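Worktops – your questions

Last updated: Tuesday, December 12, 2023

We get the same things asked most weeks so have put them all in one place. If yours isn't here, ring the showroom, or email with your order number in the subject line.

How long from order to fitting?

Laminate is usually in stock. Stone is 20 working days from template, not from deposit. People get caught out by this every May when everyone wants it done before the summer.

Do I need my units in first?

Yes. All base units in, level and fixed to the wall before we template. Doors can wait. If the units move afterwards the template is no good and we have to charge for a second visit – £90.

What do you need on template day?

Old worktop off. Sink and tap on site, in the box is fine. Hob too, or at least the model number. Someone over 18 who can make decisions about overhangs and upstands.

Can I have the sink set into the stone?

Yes, inset or undermounted. Round and oval bowls cost a bit more than square ones as the cutout takes longer to polish. Please don't change your mind on the sink after template, even if the new one looks the same size. It won't be.

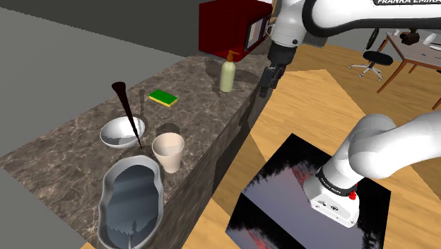 Broleron Kitchens – Worktops & Surfaces Team, Brivville

Does marble stain?

It can. Red wine, lemon, vinegar, turmeric. Wipe up straight away and you'll mostly be fine. Darker marbles hide marks better but acid will still dull the polish. If that would drive you mad have a look at the Iturra quartz range instead, samples are free to take home for a week.

Is it sealed when it arrives?

Sealed once before it leaves the workshop. After that it's down to you, once a year for most homes. We sell Pasutura sealer at the desk, one bottle does a normal kitchen. Follow the label, leave overnight.

What do I clean it with?

Warm water, drop of washing up liquid, soft cloth. No bleach, no limescale remover, no cream cleaners. Applies to all natural stone we sell.

Hot pans?

Use a trivet. Always. Heat cracks are not covered by the guarentee.

Will there be a join?

Depends on the slab and on your stairs and doorways. Send us a photo of the way in if it's tight. L-shaped kitchens nearly always have one join. We'll show you where on the drawing before you sign.

What thickness?

20 mm as standard. 40 mm edge available, priced per metre, ask for for a quote.

Do you take the old one away?

Yes if you book it with the fitting. Not on the day, the van is usually full.

Can I pick my own slab?

Marble and granite yes, by appointment at the yard, Unit 106. Quartz no need – it's all much the same from one slab to the next.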